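Accueil > Forums > Déco et maison > Table et fleurs

Ce site utilise des cookies pour mesurer son audience. Accepter – Paramétrer

Sujet : Tulipes artificielles, vous assumez ?

mirabelle_87
Ma belle-sœur vient dîner et j'ai décidé de composer un centre de table qui ne fane pas. Table blanche, panier en osier à gauche avec de faux légumes (un concombre, une courge jaune), et il me reste à caser les tulipes. Mon mari a déjà essayé d'éplucher le concombre.

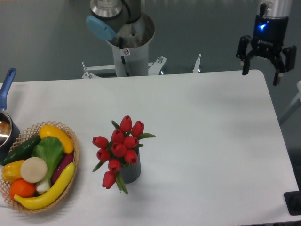
Tonton Raclette : le panier, je vote contre. De faux légumes là où on mange, c'est de la provocation. Les fleurs, passe encore.

mirabelle_87
Je note l'objection. Mes options pour les tulipes, par ordre de courage :

1. Le petit pot gris foncé, tout le bouquet dedans, rouge sur gris. Sobre, si on oublie qu'il y a dix tulipes.
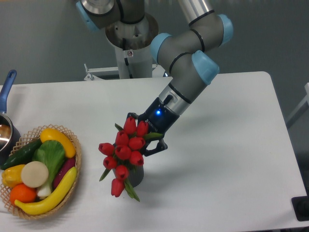
2. Le grand vase en verre Pritar, hérité, moche, stable.

3. Une cruche Wandero à 16 euros, que je n'ai pas encore achetée et que je regrette déjà.

Azadeh Bahrami
La 1, sans hésiter. Le verre montre les tiges, et une tige en plastique dans le vide, ça se voit depuis le palier. Par contre laisse retomber les fleurs du bas ! Une tulipe au garde-à-vous, on dirait une rangée de parapluies. Moi je garde les tiges attachées avec la ficelle, je descends le bouquet en biais, et je ne redresse qu'une fois le fond touché.
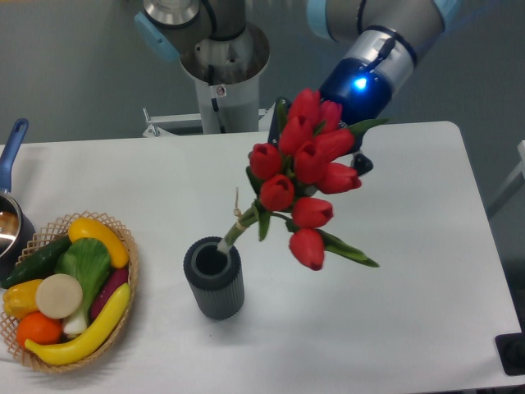
Ensuite j'écarte les feuilles une à une, en commençant par les plus longues, et je m'arrête avant d'en être fière. C'est en général là que je casse quelque chose.

Tonton Raclette
Pas d'accord pour la ficelle. On la coupe, sinon le bouquet reste serré comme une botte de poireaux.

Azadeh Bahrami
Coupe-la et tu passeras la soirée à rattraper tes tulipes dans la purée. J'ai donné.

mirabelle_87
Ficelle gardée, vase gris côtelé au milieu, une tulipe qui pique du nez devant. Je trouve ça presque naturel – vu du couloir.

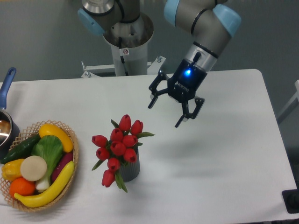 pofpof
Et la poussière, vous l'enlevez comment sur ce genre de fleurs ?

Azadeh Bahrami
Sèche-cheveux à froid, puis un chiffon à peine humide sur les feuilles. Évite le lave-vaisselle, j'ai perdu des pivoines comme ça en octobre.

Tonton Raclette
Ou alors on achète des vraies. Je repasse demain voir si le panier est parti.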